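Notes for week 4. Read sections 2 and 3 before Friday; the worked problem at the end will be collected.

# Printing on Knit Fabric: Ink, Mesh, and Distortion

## 1. Scope

Last week covered printing on paper and rigid board. Those substrates hold their dimensions during and after printing. A knit does not. It stretches under the squeegee, shrinks in the dryer, and stretches again on the wearer. This handout covers plastisol and water-based inks on cotton jersey. Polyester and dye migration are left for week 6.

## 2. Structure of jersey

Jersey is a weft knit. Each row of loops (a course) is pulled through the row before it, and each vertical column of loops is a wale. Stretch along the courses is larger than stretch along the wales, so a shirt gives more across the chest than from collar to hem.

Two consequences for the printer:

- A solid area printed across the chest must tolerate more extension than the same area printed down a sleeve.
- A garment loaded crooked on the platen is printed crooked relative to the wales. Straightening it afterward skews the design.

Check alignment against the wales. The side seams are unreliable, and many body tubes have none.

## 3. Ink and mesh

Mesh count is given in threads per inch. Coarse mesh lays down more ink. The shop stocks four counts; the two extremes are not used in this unit. For water-based black on white cotton, start with the finer of the remaining two. For plastisol white on dark cotton, use the coarser and flash between coats.

Plastisol is PVC resin in plasticizer. It does not dry in air. It gels when heated and fuses at full cure temperature, which for the Dierckx inks in the cabinet is 300 °F through the whole film. Surface temperature alone is not evidence of cure. Water-based ink has to lose its water first and then cure, so dwell time in the tunnel is longer.

Undercured plastisol cracks on stretching. Overcured water-based ink scorches the cotton, and on white goods the scorch shows before the ink is damaged.
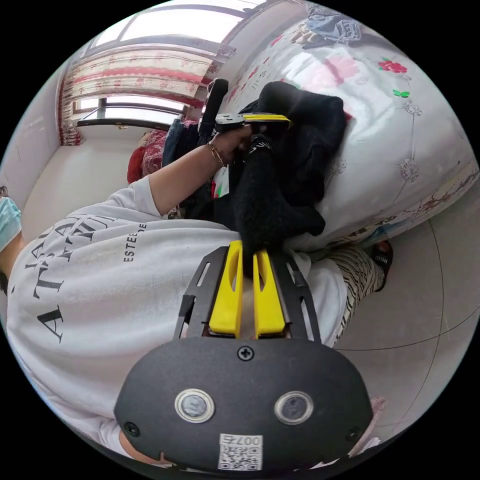 Legibility on a garment depends on curvature as much as on print quality. A letter laid out flat on the platen is read on a surface that bends around the torso, and the outer characters in a wide line turn away from the reader first. Large black serif capitals on a loose white T-shirt, set in a curved line, can be down to "ATTA…" from one viewpoint, with the smaller capitals beneath reduced to "ESTEE DE…". Serif faces carry a second penalty, in that thin strokes close up on coarse mesh and break on fine mesh if the stencil is underexposed. Keep the main line narrower than the flat chest width and set the secondary line narrower still.

## 4. Stretch test

1. Print the Rekdale test strip across the courses.
2. Cure, then let the sample cool to room temperature.
3. Mark a 200 mm gauge length.
4. Extend by 30 percent and hold for 12 seconds.
5. Release and inspect under the loupe. Record cracks, lifted edges, and any change in gauge length.

Repeat along the wales on a fresh sample. Do not reuse a strip.

Permanent set is (L − L₀) / L₀, where L₀ is the original gauge length and L is the length after release. Report it as a percentage to one decimal place.

## 5. Problem

A strip is tested as above. After release the gauge length reads 204 mm. Find the permanent set. State whether the ink film or the fabric is the more likely source if no cracks are found, and describe one further measurement that would settle it.

Loupes are in the Ultberg drawer. Return them there.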